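# Matitz brick-sorting kit: sample data

Recordings made with the Matitz starter kit from Lykkegaard, collected in February by Signe Holst and Teodor Cieślak. We love this kit! Two people had it clamped to a table and picking bricks before lunch, and the gripper fingers swap out with a single hex key.

The release has 652 episodes of toy bricks being picked up from a white tabletop and sorted into small plastic containers.

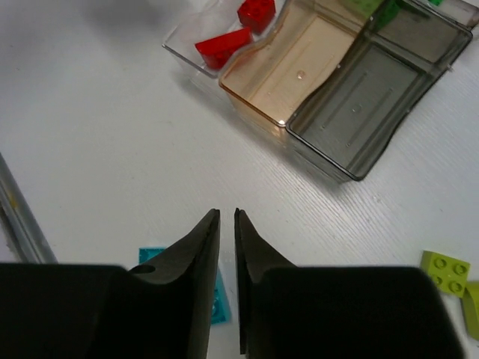 Each episode folder holds wrist video, joint angles and a `notes.txt`. Failed grasps are kept and tagged `miss` (there are 62, and they're great fun to train on).

## Upside-down bricks

Bricks may land studs down. We leave them that way, and the stock grasp planner copes better than we expected – Teodor cheered at the first one.
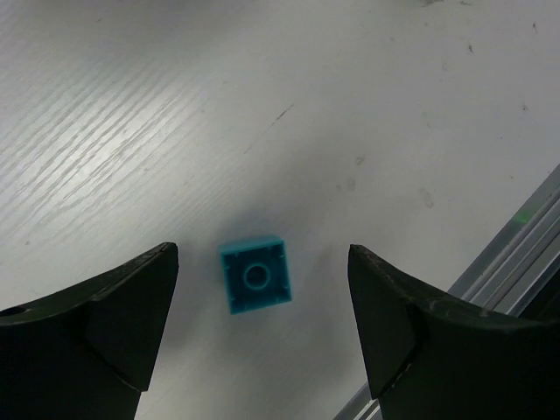

Set `finger_gap` before replaying anything; the default is too wide for a 2x2 brick.

## Known issues

- Gripper force isn't logged in the earliest episodes.
- `replay.py` times out after 3,600 seconds.

Questions go to Signe.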